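I have been meaning to write up the gripper business since October, and every time I sit down to do it Évan Coste sends me another message with another idea, so I'm going to get it down now before he thinks of something else.

For those who missed the last post (hello, Mum), Évan and I have been comparing two sets of fingers for our simulated two-armed robot. One set is modelled on the Gendix design, which is narrow and very tidy, and the other is the Flindon, which is chunkier and which I have loved from the start for no good reason at all. We run everything in Natitz at home in the evenings, and my poor old computer gets so warm that the cat has moved in beside it.

I'd expected the fingers to be the whole story, but most of my grief came from the doorway! A wide robot going into a bedroom has to do something with its elbows, and our controller's favourite answer was to tuck one arm in close and send the other one out ahead. We did 60 runs with each set, and nearly 1000 if you count all the silly ones where I'd left gravity turned down. Benoît Gaillard very kindly rewrote the part that plans the arms together, and the difference to my mood was enormous. He also talked me out of moving the head camera, which I had been itching to do, because he wanted to change only one thing at a time. He was right, and I've told him so (once).

Here we are on the way through to the bedroom, left gripper close by and the right one further off:

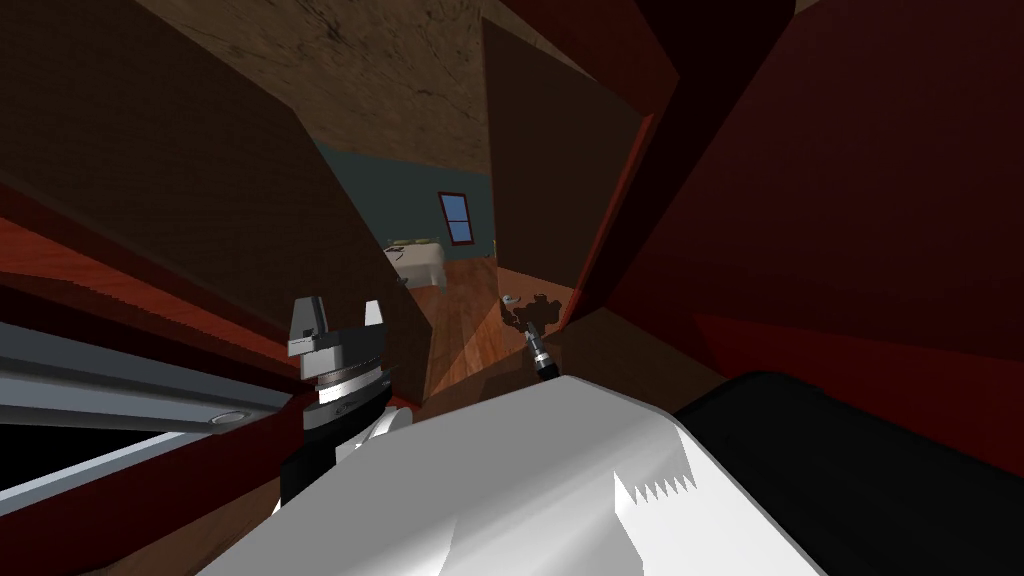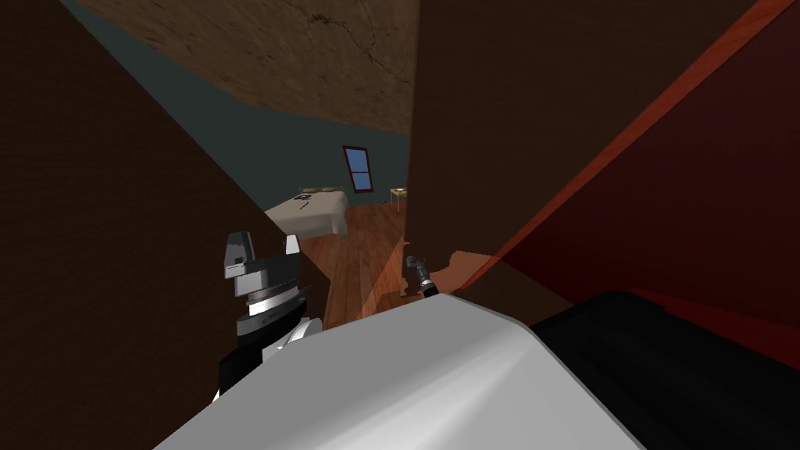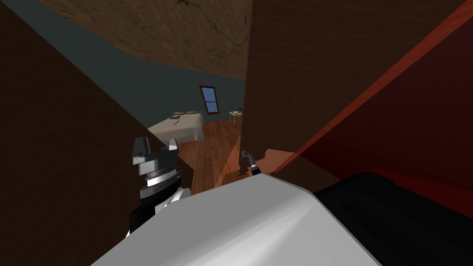 Which fingers would I choose if I could only keep one set?

The Flindon, by a whisker. They forgive a sloppy approach, and my approaches are nothing if not sloppy, though Évan prefers the Gendix for small, flat things and has promised to write his own post arguing the opposite.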